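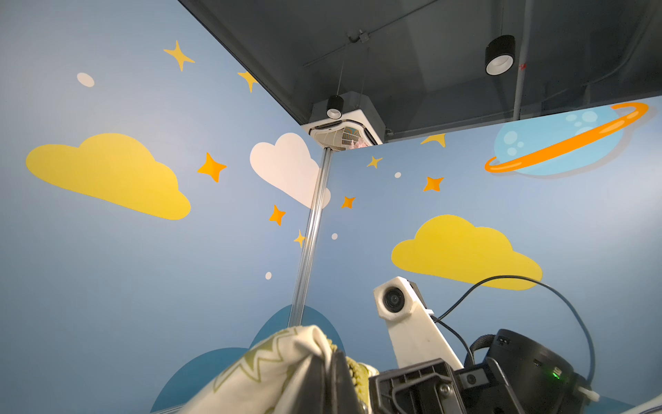 Progress report to the Khalaf fund, third period
Project: Urow, teaching cloth handling by demonstration
Prepared by Armindo Magalhães, Zastus

Summary

Work in this period went into recording demonstrations of picking up and folding small pieces of cloth. We set out to record 4000 demonstrations over the life of the grant. At the end of June we had 2619 that passed checking. Recording is on schedule. Training has started later than planned, for the reasons given below.

Recording

The operator moves the gripper through the task and the wrist camera records what it sees along with the finger positions. We use patterned fabric for most sessions. Plain white cloth gave poor results in the first period, as folds were hard to make out in the recordings and two of our early sets had to be dropped.

Each session is now limited to 50 attempts. Iason Vlachopoulos asked for this after comparing the start and end of longer sessions. Towards the end the operators were squeezing early and dragging the cloth, and the trained model copied both. Shorter sessions mean more setting up, but far fewer recordings are thrown away.

We also changed how an attempt ends. Operators used to stop recording as soon as the cloth was released. They now lift the gripper clear and turn it upwards with the cloth still held in a separate set of attempts, so that the model has examples of carrying as well as placing. The walls and ceiling come into view during these lifts. They were left in, and the room decoration has been kept as it was so that all sets match.

Remote control

The remote control station at Ollau was used for part of the period. Operators there took longer over each attempt than those guiding the gripper by hand, mainly when finding the edge of the cloth. The delay on the line was small and steady. We will keep remote sessions for carrying and placing, and do the edge picking by hand.

Problems

Camera cable: a connector worked loose and a morning of recordings had gaps in them. The cable has been rerouted with more slack and is checked before each session.

Labelling: it is behind. One person was doing it and was away for 3 weeks. Iason has since trained a second.

Training: the first full run was put back until labelling caught up. It is now under way on the hand-guided sets only.

Next period

Finish recording. Bring in thicker cloth and pieces with a zip or stiff trim. Run the first trials with no operator, starting with carrying.

No change to the budget is requested. The spending table will follow separately once the Ollau invoices are in.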